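Reviews > Workplace software > Simulation and training

Uvau room simulator, reviewed after 2 months

We run housekeeping for a lodge with 116 rooms. In September we started using Uvau to plan which jobs a robot arm could take on and which would stay with staff. Setup took Nour Bitar one afternoon. The room library is large - roughly 2,000 objects - and easy to search.
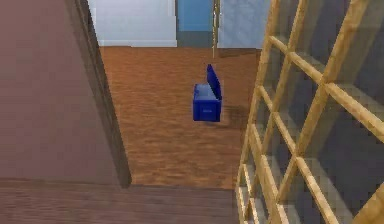 Storage box, lid up.

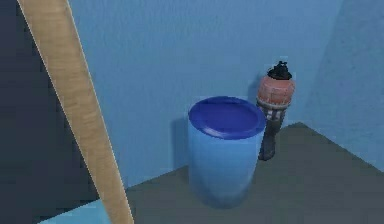
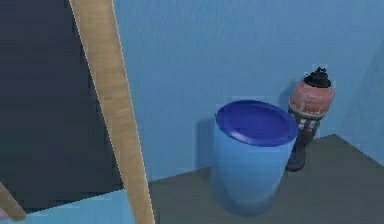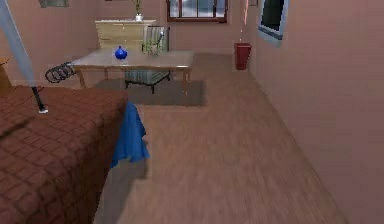
Bedroom layout with the arm's tip just above the bed.

What it changed for staff

Cauã Rezende used to walk new hires through rooms on paper. Now he marks up layouts on screen and they argue over them before a shift. Two attendants moved to planning part-time, at the same pay. Others worry about their hours, and the software has no answer for that.

Complaints

Textures are soft and small labels can't be read. Exporting a layout is slow. The license is $169 a month per seat, and we needed a second seat sooner than expected.

Worth it for a mid-size property. Try one seat first.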